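Progress report to the Lovis Fund, second period
Project: Pai play and sorting room
Prepared by Heiðrún Thygesen
March 3, 2018

This report covers the work done since our last one in January. It follows the headings in the grant agreement, with the money at the end. The first report dealt mostly with the lease and the floor, so I will not go back over those.

Room. The shelving is up along the long wall and the two low tables have been delivered. The second table came with one leg short and was exchanged by Jarnus at no cost to us. The wall by the sink has been painted white as planned. The cupboard doors are still missing. Jarnus has given us two delivery dates so far and kept neither, and I have asked for a third in writing. Until they come we keep the small parts in lidded boxes on the top shelf.

Play materials. We had planned to buy everything new from the Fandosow catalog, but the sets we wanted were sold in quantities we could not use. We bought one starter set there and made up the rest from secondhand wooden toys. Bjartur Steinarsdóttir went through the donated boxes and took out anything with splinters, flaking paint or parts small enough to swallow. What was left was better than we expected, and there is enough of it to change the trays every session.

The trays are the main thing we have been trying out. Each one is made up before the children arrive and holds a few things that go together in some way, by color or by shape, and a few that don't. The child is free to sort them, stack them, or ignore the idea altogether. We settled on trays with a raised rim after the flat boards we started with lost half their contents to the floor.
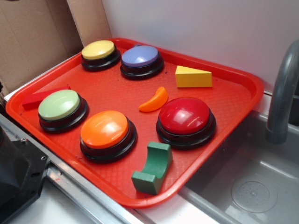
The big push buttons have been the most popular item by a long way. A child who has no interest in sorting will still press a button, and from there it is a short step to putting the red block next to the red one. They are also easy to hold for children who find the smaller wooden pieces difficult. The colors of the buttons and the blocks are not an exact match – the buttons include some pale shades and the toys are mostly strong ones – and we have decided to leave it that way. Working out whether a dark green block belongs with a pale green button has given us some of the longest conversations of the period.

The wooden food pieces do well too. The yellow wedge is cheese to nearly everyone. The orange crescent has been a slice of melon, a boat and a smile. The green block with the curved notch is harder to name, and the older children like to use it as a stand for other pieces.

Cleaning. This took more time than we allowed for. Crumbs get into the textured floor of the red tray and a cloth does not lift them out, so it needs a soft brush. Plastic items are washed at the sink. Wooden pieces are wiped and left to air, never soaked. Bjartur has written this up on one page and it is taped inside the storage cupboard.

Sessions. We ran open sessions through the period and had 90 visits by children, against a target of 50. Some of these are the same children coming back, and we count visits and not names, as agreed. The early session is full most times and the late one is half empty. We would like to move the late one forward by an hour if the Fund has no objection.

Money. We spent 800 on furniture and 300 on play materials. The furniture line is now used up. The materials line has some left over because of the donations, and I would like permission to move the remainder to cleaning supplies and replacement trays.

Next period. Fit the cupboard doors. Make up a second full set of trays so that one can be cleaned while the other is in use. Try a tray with textures in place of colors, which two of the parents have asked for. Write a short guide for the nursery next door, who want to borrow trays overnight.

Receipts have been sent separately. Questions about the figures can come to me, and questions about the materials are best sent to Bjartur.

Comments (3)

ragna_t
Good to see the visit numbers. Is the soft brush a bottle brush or a nail brush? Ours just pushes the crumbs around.

Bjartur S.
Nail brush, the cheap kind. Tip the tray out first and brush toward one corner.

mkoll
We have two bags of wooden blocks here if you are still taking them. Some are chewed.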